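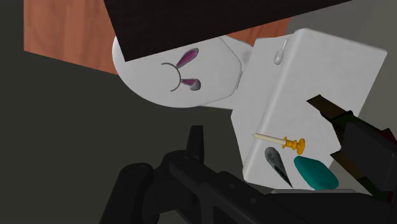 # Mirnau household inventory lists

Last updated: 2022-01-10

Plain-text inventories of home contents, typed up from handwritten moving and insurance lists. One row per item as the writer put it down. Mostly useful if you work on messy short text, item matching, or want to see how people really name the stuff they own.

Not a price guide. Don't use it to value anything.

## What's in here

- 41 lists, one file each, in `lists/`
- `rooms.csv`, the room names and what we mapped them to
- `terms.csv`, odd words and spellings with a best guess
- `kirer_map.csv`, old Kirer codes to new item types
- `CHANGES.txt`

Lists run up to 700 rows. A couple are very short, somebody did the kitchen and quit. Kept those in. Short ones are fine for testing your loader.

## Where they came from

Paper lists collected by the Mirnau project from people who moved or redid their home insurance. Everyone who gave a list signed off on sharing the text. The paper itself is not shared and won't be, handwriting is too easy to recognize.

A second batch came over from Usmani, already typed, in their own spreadsheet layout. Those have `U` at the front of the list id. Usmani had merged some duplicate rows before we got them and there is no way to un-merge. So quantity is less reliable in the U lists. See below.

## Columns

Tab separated, UTF-8, header row on top.

`list_id` - letter plus number. M for Mirnau, U for Usmani.

`row` - line number in the original. Gaps mean a crossed out line.

`room_raw` - room exactly as written. "Back rm", "upstairs hall closet 2", "where the dog sleeps".

`room` - mapped room. Blank if we couldn't tell.

`item_raw` - exactly as written, spelling and all. Don't fix it please, send a line for `terms.csv` instead.

`item_type` - our label. Lowercase, singular, no brand.

`qty` - number if the writer gave one. Blank if they didn't. Blank does NOT mean 1.

`cond` - good / fair / poor / blank. Only if written down. "OK" went to fair, which a few people have argued with.

`keep` - y / n / blank. Only moving lists have this, it's the keep or donate column.

`note` - whatever else was in the margin.

## Rooms

Bathroom is one room type here, no split between half and full. Garage and shed are split. Attic and basement are split. "Storage" is its own thing when it's a rented unit, otherwise mapped to wherever the writer said it was.

Costumes and party stuff turn up in every room you can think of so don't lean on room to guess type. Same with batteries, tape, and extension cords. Room works pretty well for kitchen items and is close to useless for anything under "misc".

## How the labels were done

Two passes. First pass by one labeler, working straight down the list. Second pass by somebody else who could see the first labels, so this is not a blind double labeling and you shouldn't report agreement from it. Disagreements were talked over and one label picked. We didn't keep the losing label. Should have.

Types needed at least 3 uses across the whole set to get their own name. Anything rarer went under the nearest parent type, or `other`. `other` is too big, we know.

Items that are a set ("dishes, set for 6") get one row and qty blank, and the set size stays in `item_raw`. Bins and boxes are one row too if the writer treated them as one thing. "Box of cables" is type `cable`, not `box`. "Empty box" is `box`.

## Loading

Any TSV reader should work. Turn quote handling off! People write inches with a double quote mark and a default reader will eat half the file. This is the number one thing we get mail about.

Line endings are LF. A few U lists had CRLF in the last version, fixed.

Read `list_id` and `row` as text if you plan to join on them.

## Known problems

- U lists: merged rows, see above. qty is sometimes the sum and sometimes just the first one.
- `cond` is filled in a lot more on insurance lists than moving lists. Don't compare accross.
- Furniture sizes are a mess. Feet, inches, "big", "fits 2 people".
- Crossed out lines were dropped. In a few moving lists a cross-out probably meant "packed", not "mistake". Can't tell which ones.
- M lists typed early on have no `note` column content at all. It was skipped, not empty.
- "Stand" is labeled three diffrent ways depending on who had the list. Next version.
- Holiday items are under `decoration` unless wearable, then `costume`. Headbands went to `costume` if the writer named an animal or a holiday, otherwise `hair accessory`. Borderline ones are all over.

## Privacy

Names, addresses, serial numbers, account numbers and policy numbers replaced with `[removed]`. Family words left in ("grandma's lamp") with given names stripped. Anything describing where valuables were hidden was cut, whole row.

If you gave a list and want it out, write and give the list id. It goes in the next release, and we'll pull the file from the download page right away.

## Splits

None official. If you need one, split by list and not by row. The same writer repeats the same wording over and over and row splits will look way better than they should. For quick checks we hold out the U lists completely, which is harsh but tells you something.

## Using it with Driteo

Driteo import wants a `category` column. Rename `item_type` and drop `keep`. Import stops at 50 errors by default and the inch marks alone will get you there, so again, quotes off first.

The old Kirer codes are not in the main files anymore. Join on `item_type` with `kirer_map.csv` if you still need them. One code can map to more then one type.

## Changes since September

- added the U lists
- `room_raw` and `room` split into two columns
- dropped Kirer codes from main files
- fixed tabs inside notes, replaced with a single space
- `armoire` and `wardrobe` merged
- removed one list at the giver's request, id not reused

## License

Free for research and teaching. Ask before putting it in anything you sell. Say where you got it and which version.

## To do

- break up `other`
- sort out "stand"
- get the skipped notes typed for the early M lists
- a real loader script instead of this README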